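Open day at Fludon hall: can visitors try the bag hanging demo?
Posted by Fawzy, Dec 25, 2021

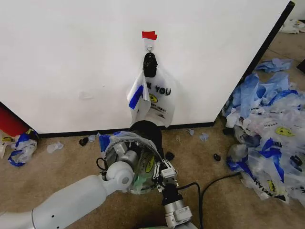 I'm taking 14 students to the robot open day at the Dester building. One of the stations has an arm working with plastic shopping bags, a clip and a hook on the wall. Do they let visitors run it, or is it watch only? And is it worth getting there early? The web page only says "hands-on activities" - no list.

Marwa Hamdy
We went to the last one. The bag station was watch only when we were there, but the woman running it took questions between tries and let the kids handle some spare clips. Thin bags are a hard job for a robot. They fold over and stick to each other, and a bag never has the same shape twice. Ask her how the arm decides where to grab. My group got more out of that answer than out of the printed handout.

With 14 I would split them in two. You can't see much from the third row. Go early if you can, it gets loud after lunch. Parking is in the Ludon lot, $3, and the machine did not take cards.

Youssra El Idrissi
Not sure about this year. I think you have to sign up groups over 10 ahead of time? We just walked in but there were only four of us. The bag one was slow and my son lost interest, he liked the sorting belt in room 98 better.

Marwa Hamdy
Yes, groups do need to sign up. The form is at the front desk, or call and ask for extension 754.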